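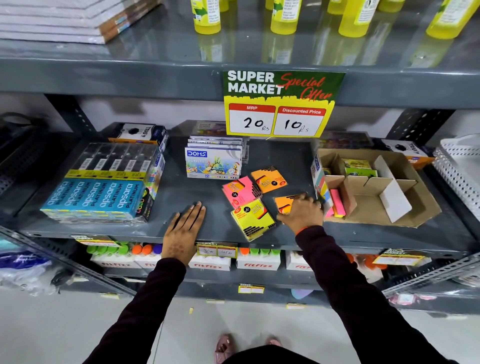

Slide 1. Stationery aisle, middle shelf, right hand going for the sticky notes.

OK, leave this one up while people find seats. Say hi, say I'm from the Bemindale group, and get going - we only have 22 minutes.

Start with the hands. Left one is flat on the shelf edge, fingers spread, not picking up anything. Ask the room: is that part of the task? When I first wrote our labeling guide I said no, ignore the idle hand. Big mistake! People steady themselves, they hold a spot, they get ready for the next thing. We went back and relabeled 78 clips.

Then the sticky notes. Pink, orange, yellow, scattered about, all the same brand. If the label just says "pick up sticky notes" the model has no clue which pad we mean. So now we write "orange pad, under the right hand." Boring to type, I know. (Pause here, somebody always asks if we can automate it. Answer: partly, see the Velen slide.)

Shelf text. Point at the Special Offer sign, 20 Rs written in by hand, 10 Rs for the discounted price. I love this stuff! A stocking robot has to live with handwritten prices, and you don't get those in a mock store with printed tags. This was my whole argument to the Tromer people for collecting in real shops.

Numbers, keep it short: 1048 clips in the set so far, nearly 10 hours once trimmed. Small, yes. Say so before they do.

Mention the glossy upper shelf, where the glue bottles show up twice, once as a reflection. Our old detector from Kütt boxed the reflections too, and I spent most of January cleaning that up. Get the laugh, move on.

Next slide is the pencil box stack and how we split one long reach into start, contact and lift. Drink some water first.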